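Damside Soup Notes

Hello! I've been typing up my gran's soup recipes, plus the ones the neighbours on Damside kept pushing through my door, and now they all live in one file. There are 400 recipes and 3,068 ingredient lines (my wrists know it).

What's in it

Each row is one ingredient, with the recipe name, the amount and whatever was scribbled in the margin. I left the spellings alone, so you'll meet "tumeric" a lot.

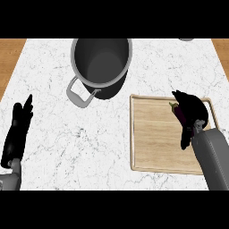

Board and big pot on the marble.

Amounts

Gran measured in teacups, so I settled on 7 fluid ounces a cup and stuck with it. If a card said "a good handful" I typed exactly that and left the number blank.

Driss Tawfik checked the Moroccan soups for me and fixed five of them, including a harira I'd split in two by mistake – thank you, Driss!

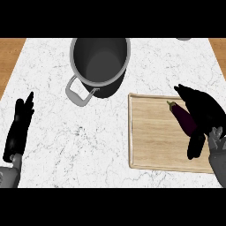 Known problems

The Trindley cards got damp and some of the salt amounts are guesses, marked with a q. Stock cubes are down as "cube" whatever the size.

Using it

Help yourself, cook from it, print it. If you spot a mistake drop me a line, I usually do my fixes on a Monday evening.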